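Ketcombe Basket Set: data card

Maintainer: Po-yen Peng
Status: in use, second release, May

What this is

The Ketcombe Basket Set is a collection of teleoperated episodes for training two-arm manipulation policies. Each episode has one container and one object on a white table. The left arm steadies the container by its rim and the right arm deals with the object. We collected it because our earlier Luven set was all single-arm work, and policies trained on it shoved light containers across the table as soon as they touched them.

The release holds 1484 episodes. 500 of them use the cube and the orange basket, and the rest are spread over the other pairings listed in objects.csv.

Task

The instruction text given to the policy is "put the block in the basket" or one of 7 rewordings. Operators were told to get the left gripper on the rim before moving the block, and to leave it there until the right gripper had opened and backed away. Start positions were set by hand between episodes. No fixed grid was used, so expect some clustering near the middle of the table.

Left gripper at the basket rim, right gripper on the cube, in both views:
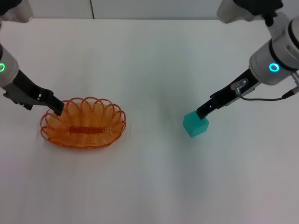
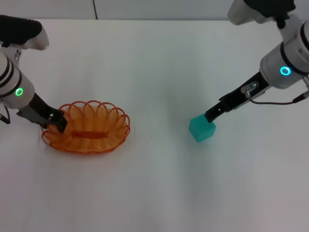
Contents of an episode

Each episode is a folder with a head camera video, joint positions for both arms, gripper opening for both hands, the instruction text and a short notes file. Episodes are at most 60 seconds long. Anything longer was stopped and thrown away. Joint readings are stored at the camera rate and share its timestamps. Raw readings at the full rate are kept on the Poon server and can be had on request.

Labels

Every episode is marked success, partial or fail. Partial means the object ended up touching the container but not resting inside it. One person labelled everything from video, then a second person went over the partials. Where they disagreed the episode was marked fail. Please don't train on the fails without filtering, as some of them end in the middle of a movement.

Known problems

Depth is not included. The looped rims of the wire baskets gave us holes in the depth map and we gave up on them.

In the early folders the left gripper opening is recorded with the wrong sign. The loader corrects this, but if you read the files directly you will have to do it yourself. The folders concerned are listed in sign_fix.txt.

Lighting hardly changes across the set and the table is always white. A policy trained on this alone did badly on the darker bench in our other room.

Splits

Train, validation and test are split by session. Don't reshuffle by episode: neighbouring episodes look very much alike and your test score will come out too high.

Loading

Unpack the archive and point the Avutico loader at the top folder. Version 2 or later is needed. Older versions skip the notes file without warning.

Use and contact

Free for research. If you find a bad label, send the episode folder name to Po-yen Peng and it will be corrected in the next release.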